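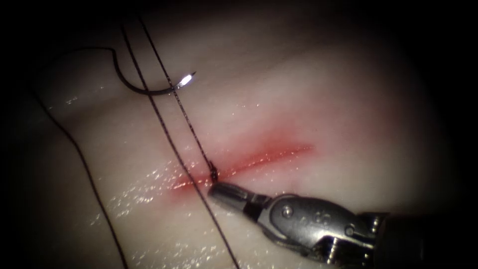
2 min read

Morning, all. I'm writing this with the back door open for the first time since February, and I can hear the creek from my desk, so yes, the snow is going and it's going fast.

A few of you wrote in asking what the river gauge at Tangen is doing, so let me start there. It came up 4 inches overnight. That's brisk for us but well short of a flood, and the low road to Stuver was still open when I drove it at 6:30 (slowly, with a lot of gravel pinging off the truck). There's a soft shoulder just past the bridge where the bank has slumped, so stay toward the middle if you have to go that way, and please don't stop there to take pictures. I saw two cars doing exactly that!

The bigger worry is the warm rain coming in tonight. Rain on old snow is what got us the last time, when the culvert at Didport plugged up with branches and the water went looking for another way down, mostly through people's garages. Genivaldo Aguiar spent yesterday afternoon pulling brush out of it with a tractor and a length of chain, and he tells me it's clear enough to see daylight through. He'd like everyone upstream to quit piling their yard trimmings on the bank. I would like that too, and I promise I've moved mine.

Sandbags: there were 203 filled ones stacked behind the Toketti feed store at closing time, and they're free. Take what you need for your doors and vents and leave the rest for the next person. If you can't lift them, call the store and somebody will run a few over in a pickup. They're heavier than you remember.

Last year I put mine flat against the garage door and the water came in at the corners anyway, so this time I'm laying plastic down first and folding it up behind the bags. My neighbor swears by it. We'll see. I've also carried the freezer stuff upstairs and unplugged the sump pump long enough to clean the screen, which was disgusting.

If the gauge keeps climbing after supper I'll send a short note out tonight, probably around 100 words and full of typos. Otherwise you'll hear from me at the usual time. Keep the kids and the dogs off the creek ice, it's rotten all the way across.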